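Replace the Pads Before They Look Worn

Most shops that run hand-held grippers treat the finger pads as a part that gets changed when it fails. I think this is wrong, and I think the habit is carried over from pneumatic cells, where a failed pad stops the line and everyone hears about it. A hand-held tool has no fault light. The operator squeezes a little harder, the task still gets done, and the wear goes into the record as if it were technique.

At Okum we maintain the hand-held tools used on the Skomon project. The tools record a person doing small household tasks, and the same finger geometry is later fitted to an arm. The maintenance schedule we inherited had one line on pads: inspect monthly, replace if torn. In June we replaced that line with a fixed interval of 2,000 closures, and I have spent a fair amount of time since then defending the cost.

The usual objection is that rubber which is not torn is still good. That depends on the object. A box or a cup loads most of the pad face, and a glazed spot in the center makes little difference. Thin stock puts the whole load on a narrow strip, always in much the same place, and that strip polishes long before anything tears.

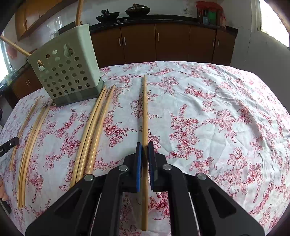
Pad setup should be checked on the thinnest object in the task set, with the fingers open, before any closing force is applied. Many technicians set the gap on a gauge block and stop there. A gauge block is wide and flat and will hide a pad that is bonded at a slight angle. Put a wooden stick in the gap instead, with one blue pad to each side of it and neither one clamped, and compare the two faces along the length of the stick. If one pad leans, the gap beside the stick is a wedge. Close slowly and watch whether the stick turns as the second pad makes contact. If it turns, rebond the pad. Do not correct it by shifting the finger.

The finger should be left alone for a second reason. The screws at the base of each finger set the alignment that the arm-side tool copies. Moving a finger to cover for a bad pad fixes one tool and puts it out of agreement with the other. We had 2 tools in that state last year, both adjusted by careful people, and it took longer to get them back than it would have taken to change every pad on the bench.

Carrasco, who supply our pads, sell them in 61 and 70 hardness. The harder pad lasts longer and is the one most buyers pick. For thin round stock I would take the softer one and accept the shorter life. The Flonley bench notes recommend the opposite, on the grounds that soft pads creep at the bond line. They do creep. With a fixed interval they are off the tool before it matters, and that is most of my argument for having one.

Two smaller points on upkeep. Guide rods should be wiped dry and left dry, as oil on a rod reaches the pads sooner or later. And pads should be changed as a pair, from the same batch, with the closure count written on the body of the tool in paint marker. A log on a shared drive is fine as a second copy. The person holding the tool does not have the drive open.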